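The woman who runs the laundry corner at Carnegie doesn't like to be called an expert, and she asked me early on to leave her name out of it. "Put down that it's someone who has folded a lot of shirts," she said, and went to fill the kettle. So that is how I will have her, though I should add that by her own reckoning she has been at it for nine years, seven of those in the housekeeping department of the old Lastano hotel, where there were 415 beds and where a person learned pretty quickly what her back could take.

We talked for most of a morning in October, first over tea and then standing up, which is how she thinks best. I had come with a page of questions about fabric softener and stain removal (my readers write to me about stains more than anything else in the world!), and we got to maybe two of them. What she wanted to talk about was the bed.

"People fold in the wrong place," she told me. "They fold on the couch with the thing in their lap, or up against their chest with their chin holding it. And then they wonder why the sleeves are never where they left them. You have a great big flat surface in your house already. It's the right size for a shirt and it's the right size for a tablecloth, and most of the day it's doing nothing at all."

I said that my own bed was a little low for it, and that I get a crick in my neck. She was very kind about this but she didn't budge. Sit on a stool, she said, or kneel on a cushion, or do five things and take a walk. She has a soft spot for stools in general and thinks every bedroom should have a small one.

Her method, if it is one, begins before any folding happens. She lays the piece down any old way and finds one good edge, and then she draws it out sideways until the cloth has some pull in it. The rest can stay in a heap for the moment. "Everybody wants to flatten the whole thing at once, and they go patting at it like they're putting a baby to sleep," she said, laughing. "Get one line straight first. The middle will come along after."
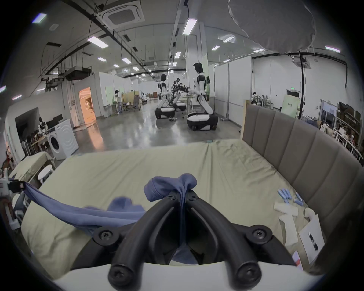

*Blue cloth drawn out across the bed, with the looser part still lying rumpled on the sheet.*

I asked if the sheet underneath mattered, half expecting to be told it didn't, and got a good ten minutes on the subject. She likes a fitted sheet for this, in a plain pale color, with the blankets and the comforter taken right off. On a patterned cover she loses track of hems, and on anything puffy the cloth sinks and you end up smoothing the same spot over and over. A few soft wrinkles in the sheet don't trouble her. She used to iron her own sheets, back around when she bought her first Zender steam iron in 2000, and she gave it up one summer and has never been sorry.

Then there is the question of what else is on the bed, and here she got a bit sheepish, because she is not a person who keeps a bare mattress. Little things collect there. Cards, bits of packing foam, whatever came out of a pocket or out of a box that morning. Her rule is that they can stay as long as they keep to one side, and she'll work on the other. "If I stopped to put away every small thing, I'd never fold a shirt in my life," she said. "I'd be in a drawer somewhere, reading old receipts."

She feels strongly about having the washer within sight, too. At Lastano the laundry was two floors down and the carts came up on a slow elevator, and by the time a load reached her it had set into creases that she can still describe in some detail. She told me that a short walk from the machine to the bed saves more ironing than any spray you can buy, and that she has bought most of them, including a lavender one from Plisard that she now uses on the curtains.

Before I left she had me try it myself with one of her pillowcases. I found my edge and pulled, and felt very pleased, and she reached over and turned the whole thing around, as I had it inside out.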